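Hardware Maintenance I, Handout 7
Shrouds, brackets and the order of removal
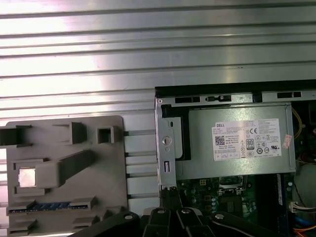
With a desktop chassis open on its side, the plastic shroud comes out before anything beneath it is handled. One objection raised in the July section was that the power supply should be the first part out, being the heaviest and the one most likely to snag a cable. The course sheet keeps the shroud first. The supply is released only after its leads have been traced to the board.

Terms used in this unit

Shroud: molded plastic part that directs air or covers a component. Set it down flat. Do not force the tabs.
Bracket: formed sheet metal, fixed to the chassis wall or floor. Note the position of holes and slots before loosening it.
Power supply unit: closed metal housing with a rating label. Copy the label before removal. The housing is never opened in this course.

Procedure

Disconnect the line cord and hold the power button for 7 seconds. Remove the side panel. Release the shroud and place it clear of the opening. Record the supply label on form 1057, including manufacturer, input range and maximum output. Photograph the cable routing.

Screws go in the Dultero tray, 2 compartments per machine. Unlabeled screws are logged as missing.

Reading: Pledelska bench manual, section on enclosures.
Revised 8 August 2024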